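Firnemo snack packing: progress report to 25th April
Prepared by Noel Lacson for Kartini Govindasamy

Kartini, short one this time, will send the proper budget sheet separately once Rohani has signed off on the freight line.

Where we are at

Packing benches set up and in use. We went with light wood tables and a white sheet over the top, which Ningsih wanted so that crumbs and torn bits of plastic show up. Good call, clean-down is a lot quicker. Trays are the plain white shallow ones. Stolline had quoted us on a deeper tray but it hid the smaller packets and people kept reaching in twice, so we sent the samples back.

Mixed snack bags are the main job right now. Chips, crackers, a sweet item, all into a clear outer bag. Chips are the problem child. The bag is mostly air, it crumples if you push it, and it takes up the room everything else needs. Haziq has tried chips first and chips last. Last is better, but then the outer bag has to be held open at both sides and it slides on the sheet.

Target for the first run was 200 bags. We finished it, 17 had to be redone, nearly all for split outers. Not great but down on the December trial, and we know the cause (see below).

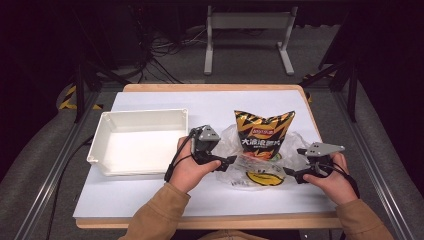 Chips at the bench, clear outer bag spread around them, tray to the left.

Outer bags

The clear ones we have are thin and crinkly and they cling. Splits happen at the side seam. Rusari can supply a heavier grade in the same size, lead time 2 weeks. Price is up a bit per carton, figures in Rohani's sheet. I'd like to go ahead unless you object, we are nearly through the current stock anyway.

Labels: Böttcher sent the wrong roll width. Replacement is on its way, no charge. In the meantime Ningsih is cutting the old ones down by hand which is slow and she is sick of it.

Staff and hours

Haziq now on benches full time. Rohani splitting her week between here and the storeroom. We are 7 hours over on the labour line because of the redos, should even out next period. No injuries, one sore wrist reported, bench height adjusted.

Still open

Chips with a lot of foreign labelling - do we need an English ingredients sticker on the outer or is the insert enough? Asked twice, no answer yet from the importer. Holding those bags back untill we hear.

Storeroom shelving. Quote recieved, not approved.

Tray count for next run. Haziq wants more, I think we have enough if they get emptied properly at the end of the day.

What I need from you

OK on the heavier bags from Rusari.
A name at the importer who picks up the phone.
Shelving yes or no.

Next report after the second run is packed and checked.

Noel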